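Why does my two-arm policy score well in simulation but choose the wrong hand?

Posted in Manipulation and Learning by Tomasz_w

Hello all. I am in my second year of study and I try to repeat the result from the Vallthorpe report on hand selection. For those who did not read it, the method is simple. You have one arm with a parallel gripper and one arm with a hand of several fingers, and a small network decides which arm will take each object before any motion is planned. They call this network the selector. After the selector, each arm has its own grasp policy, and these two policies are trained separately and then frozen.

I trained with 3389 grasp attempts, all in simulation, and I keep 200 test layouts which the selector never saw. My success over the test layouts is 91 percent, and this is close to the report. So I was happy for one evening.

Then I looked at which arm was selected. The selector almost always gives the object to the arm which is nearer. The shape of the object has nearly no influence. In the report they write clearly that the fingers should be preferred for thin boxes standing upright, and the gripper for cans, also when the distance is a little longer. My selector does not learn this.

My layouts use cans, a rectangular tin and small boxes on one light gray table, with both arms reaching in from the near side.
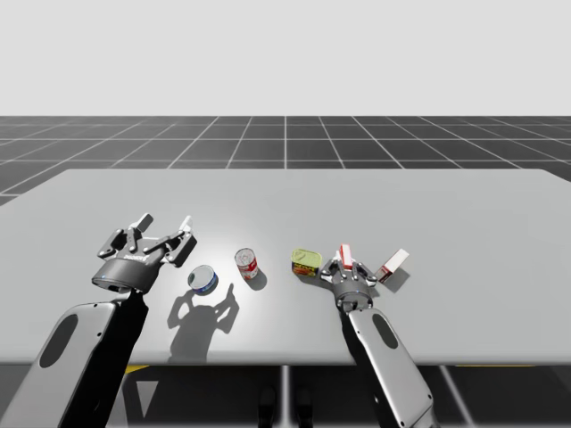
Is it enough to report the success rate when the selector is the thing being studied?

It is not enough, and this was my mistake. The success rate tells you that some arm took the object. For the selector you need also the rate for each arm on the same object in the same pose, so you know which choice was the better one. I write this here because two people already asked me by private message.

What I tried until now:

Bigger selector network. No change.
Longer training. The loss goes down a little, the choice is the same.
Removing the distance from the input. Then the selector finds it again from the object position, of course.

I use the Kinlow simulator with the default contact settings, and Biler for the training loop. Does somebody have an idea what I should look at first? I prefer not to generate all the data again, it takes the lab machine a full night and other students are waiting for it.

Sun-ja Jin

Hello Tomasz. I had a similar problem with a different pair of arms, so I try to explain how I would look at it.

First, please check how your attempts were collected. If each object was tried only by the arm which was nearer, then your data has no example where the far arm is better. The selector can only learn what is in the data. I suspect this is your case, because you say the loss goes down and the choice stays the same. The network is then correct for the data which you gave to it.

The repair is paired attempts. You save the state of the simulator, try with the gripper, write down the result, load the saved state, and try with the fingers. Now you have two results for exactly the same start. You train the selector only on the pairs where the results are different. The pairs where both arms succeed or both fail can stay in the evaluation, but for the training of the choice they say very little.

You do not need to do it for all 3389. In my work I began with 200 pairs and the behavior was already changing. Take them from the training layouts and please not from the test layouts. I mention it only because your test set has the same number and it is easy to take the wrong folder. I did this once, in February, and had to withdraw a poster.

Second, look at the objects in your layouts. A can lying on its side and a can standing up are for the gripper two different tasks. If you put them together under one name "can", then the average hides the difference. I would divide your table of results by object and by pose, even if some cells become small. Write the number of attempts in each cell so the reader can judge.

Third, the distance. I would not remove it from the input. Distance has real influence on whether the arm can reach with a good wrist angle. It is better to place the objects so that distance and shape do not go together. For example, mirror each layout from left to right, so every box is sometimes on the gripper side and sometimes on the side of the fingers.

I hope it is clear. If you post the table by object and pose, I can look again.

ngau_user14

default contact settings in Kinlow are too sticky imo. everything gets grasped by everything, so of course the arm doesnt matter. lower the friction and try again. or switch to Ngau, I never had this there

pmarek

I agree with Sun-ja about the pairs, and I want to add one thing to the comment about friction. Please do not lower it once and stop there. If you choose a new value because it makes the selector look better, you have tuned the simulator to the result. Choose a range before you start, draw a new value for each layout, and keep this value the same for both attempts of one pair. Otherwise you compare the two arms under different conditions, and the pair is useless.

Also, how many random seeds did you use? With one seed I would not trust the preference of the selector in either direction. We run 14 for a small network like this, it is cheap when the grasp policies are frozen.

Tomasz_w

Thank you to all. I checked the collection script and Sun-ja is right, there is a line which gives the object to the nearest arm. I took it from an older project of our group and did not read it to the end. I will save the states and make the pairs this week, with the friction drawn for each layout as pmarek writes. Until now I used one seed only. The table by object and pose I will post under this thread when the runs are finished.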